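Fliralar Conveyor Cell — simulated workspace for recording humanoid demonstrations

I've been selling (and using, and breaking) this cell for a good while now, so let me tell you what you get and where it earns its price.

Fliralar is a ready-made roller conveyor station that runs in simulation. You drop in a two-armed robot, put on a headset, grab the controllers and start recording examples for your learning system. Every episode gets saved with the joint positions, the hand poses, the head view and the state of every object in the cell. I built the first version for myself when I was working on a sorting policy for Leinonen and couldn't find a warehouse layout that had more in it than one flat table and a cube!

What's in the download

The cell itself, with its roller conveyors meeting at angles, blue side rails, support stands, a wheeled cart and a bin. An object pack with 79 small items, mostly bottles, jars and cartons. The recorder, which I call Jirkport, plus its replay viewer. And a starter set of 4000 episodes that I recorded myself, so you can train something on the first afternoon and see whether your pipeline holds together before you spend your own hours on it.

How recording goes

You pick a task, say "bottle to bin", and the cell shuffles the objects and the lighting for you. Both arms start raised with the hands open. When you squeeze the left trigger the recorder starts, and when you squeeze it again it stops and asks you to keep or toss. I toss a lot. My own rule is that if I fumbled the grasp but recovered, I keep it and tag it "recovery", and if I dropped the thing on the floor I bin the episode. You may feel differently, and the tags are free text so you can make up your own.

A session of 50 episodes is my limit before my shoulders complain. There's a pause button on the right controller now — thank you to everyone who wrote in asking for that.

Surfaces are worn on purpose. Clean rollers made my early policies far too comfortable, so version 2 has smudges and dark streaks baked into the textures. You can turn the wear up or down in the settings file, or swap in your own textures if your site has its own kind of grime.

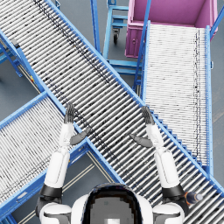

Robot's own view in the Fliralar cell: hands over the main line, bottle on the rollers at right, pink bin up top.

What you'll need

A desktop with a decent graphics card, a headset with tracked controllers, and some patience on the first launch while the shaders build. The Ollero hand model is included and set as the default. If you have a different hand, you'll need to write a small mapping file, and there's a commented one in the config folder to copy from. Two-finger grippers load fine but the starter episodes won't transfer to them, so plan on recording your own.

Licenses

One license covers one lab, on as many machines as you like. The episodes you record are yours, and so is anything you train on them. The starter set can be used for training but please don't repost it.

Updates come by email with a link, and the next one (May) adds a cardboard tote and a slower replay speed. If the recorder drops frames on your setup, send me the log file along with your headset model and I'll take a look.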